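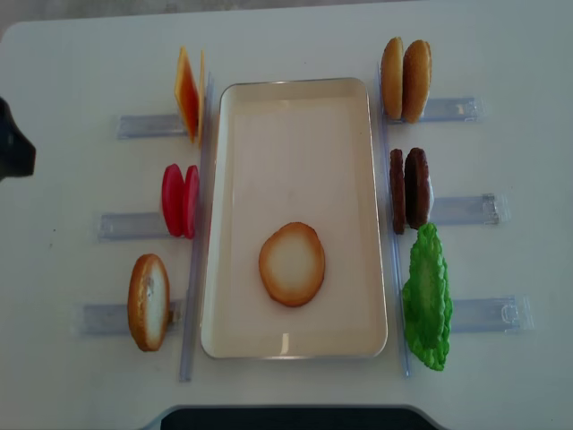 ロボット制御ソフトウエアを手がけるGrirkosgateは、軽食の組み立て作業を対象とした双腕ロボットの評価結果を2022年10月に公表した。評価の名称は「Swati」で、家庭の台所仕事や店舗の調理補助を模した卓上作業を共通の条件で繰り返し、成否と所要時間を記録する。今回の対象は玩具のハンバーガーの組み立てである。パン、パティ、レタス、チーズ、トマトはトレーの左右に分けて立てた状態で保持し、ロボットはホルダーから一つずつ抜き取って、水平に倒し、トレー内のパンの上に重ねる。作業の難所は積む動作よりも、立っている薄い部材をつかみ、向きを変えるまでの区間にあるという。

制御には同社の模倣学習ソフトウエア「Pudeo」を用いた。学習データは人が遠隔操作で実演した4,000件で、操作時の関節角度、指の開度、カメラ映像を同期して記録している。制御指令の更新周期は50ヘルツ。推論用の計算機は作業台の外に置き、外部のネットワークには接続しない。部材の三次元モデルは与えず、位置の推定も映像から直接行う構成とした。

評価の試行は合計596回で、1回の制限時間は500秒とした。全部材を指定の順に積み終え、指を離した後も山が崩れなければ成功と判定する。途中で部材を落とした場合でも、ロボットが自力で拾い直して制限時間内に積み終えれば成功に含める。人が部材の位置を直した試行は、その後の結果にかかわらず失敗として扱う。判定は録画を使って行い、動作中の作業者による自己申告は採用していない。

失敗の内訳
同社が失敗要因として最も多く挙げたのは、チーズの把持である。薄い部材が二枚重なって立っている場合、指先が手前の一枚だけを捉えられず、二枚同時に引き抜くことがある。トマトでも同じ事象は起きるが、縁が丸いぶん指先が隙間に入りやすく、頻度はチーズより低かった。パティは厚みがあり、単独での抜き取りは安定していた。

レタスでは別の問題が出た。縁が波打っているため、つかむ位置によって接触面積が変わり、搬送中に指の間で回転する。回転したまま置くと次の部材が傾き、最後に載せる上側のパンが滑り落ちる原因になる。報告書はこの連鎖を「遅延した失敗」と分類し、レタスを置いた時点の傾きと最終結果との対応を付表にまとめた。置いた直後の映像だけでは正常に見える例も含まれる。

手首カメラの役割も検証した。上方の固定カメラは配置全体の把握に適するが、腕が部材の上に来ると把持点が隠れる。手首側の映像は指先と対象の位置関係を捉えられる反面、視野が狭く、腕の姿勢によっては部材が隅に寄る。パンの半身が画面の左上にわずかに入るだけの姿勢では、次に向かう方向の推定がばらついた。固定カメラを外した条件では、トレーの位置を見失って停止する例が増えている。

透明な部品の扱いも課題に残った。レールは透明な樹脂で、白い天板の上では輪郭の濃淡差が小さい。照明の反射が変わると、位置の推定値が数ミリ単位で揺れる。反射を抑えた照明に替えると揺れは減ったが、店舗や家庭で照明条件を指定するのは難しく、報告書では参考値の扱いにとどめた。
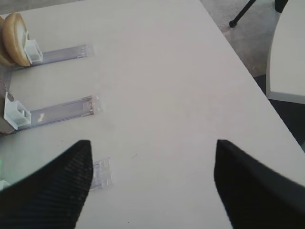

家事と店舗作業への適用
Grirkosgateで評価を担当するイクラ・ジャトイ氏は、現時点の性能について「部材の置き場所が決まっていて、時間の制約が緩い作業であれば候補になる。冷蔵庫を開けて材料を探すところから任せる段階にはない」と説明する。家庭では包装を開ける、汁気を切る、汚れた台を拭くといった工程が前後に付くが、Swatiの今回の課題にはいずれも含まれない。

食材の物性も対象外である。実物のチーズは温度で軟化し、トマトは切り口が滑る。玩具の部材は繰り返しの試行で形状が変わりにくく、条件をそろえやすい利点がある一方、得られた成功率を実物の調理にそのまま当てはめることはできない。指の材質や洗浄性、食品に触れる部品の交換手順についても、今回の報告書には記載がない。

処理速度の面では、人の作業との差が大きい。ロボットは一つの部材を置くたびに腕を待機姿勢へ戻し、映像を取り直してから次の把持に移る。この待ち時間を省くと所要時間は短くなるが、二枚取りの検出が遅れ、拾い直しが増えた。同社は速度を優先する設定を標準とはせず、利用者が選べる動作モードとして残す方針である。

店舗向けでは、調理機器の販売を行うDremerが導入条件の検討に加わっている。検討の対象は、材料をホルダーに補充する作業を従業員が担い、抜き取りと積み重ねをロボットに割り当てる分担である。この方式では補充の手間が新たに生じるため、削減できる作業時間から補充時間を差し引いて効果を算定する必要がある。Dremerは導入時期と価格を示していない。

今後の予定
次回の評価は翌年の5月に行う。部材の配置を試行ごとに変える条件と、トレーに別の部材が先に入っている条件を加える。ホルダーから外れて天板に倒れた部材を拾う課題も追加するが、合否には算入せず、所要時間のみを記録する。

ソフトウエアの改良では、指先に触覚センサーを付け、二枚取りを引き抜きの初期に検出する手法を試す。つかんだ厚みを指の開度から推定する方法も並行して調べる。開度による推定は追加の部品が不要だが、薄い部材では一枚と二枚の差が指のたわみに埋もれるおそれがあり、両手法を同じ試行条件で比較する。

学習に用いた実演データの公開範囲は未定で、評価手順書と判定基準は希望する研究機関に個別に提供する。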